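Why the drawer runs stopped early

Tue 1 October

I lost most of last week to a fault in the drawer task, so I'm writing it down while I still remember the order things happened in.

The simulation is called Clemance and the task is simple. The arm goes to the cabinet, opens the top drawer, lets go and backs off. We left it going overnight, 3850 runs, and in the morning the log said nearly all of them had passed. Xiuying Cao looked at the force readings before I did and asked why the contact force was still high at the end of so many good runs.

The pass check only looked at how far the drawer had come out. Once it was past the limit the run was marked as a success and the clock stopped. Whether the fingers had let go of the panel was never tested. I wrote that check in a hurry and meant to come back to it.
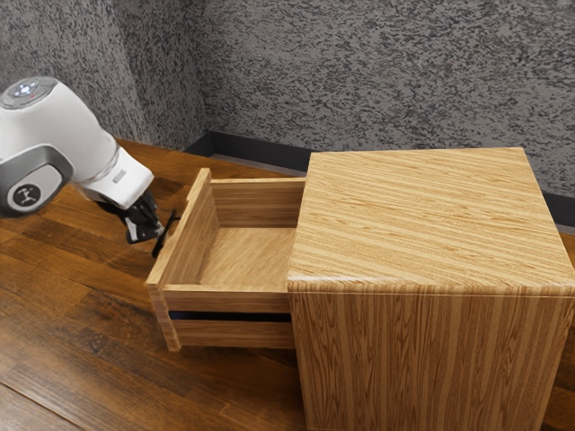 The second fault was hiding behind the first. When I let the runs carry on for another 200 steps, the arm sometimes tried to retreat with a finger still against the wood. The drawer was already at its stop, so the force climbed until the joint limits cut in. In the simulator that costs nothing. On the real arm at Jivthorpe it would have meant a protective stop if we were lucky, and a cracked drawer front or bent finger if we weren't.

The fix took an afternoon. A run now passes only if the drawer is open, the contact force is zero and the wrist is at least 6 cm clear. I also put a force cap on the retreat – Xiuying wanted it lower than I did, and we went with hers.

With the new check, the pass rate dropped a long way. Four of the old "perfect" batches have been thrown out and will have to be run again. The trial on the real arm has moved to November.

Still to do: the same check on the door task, which I copied from this one.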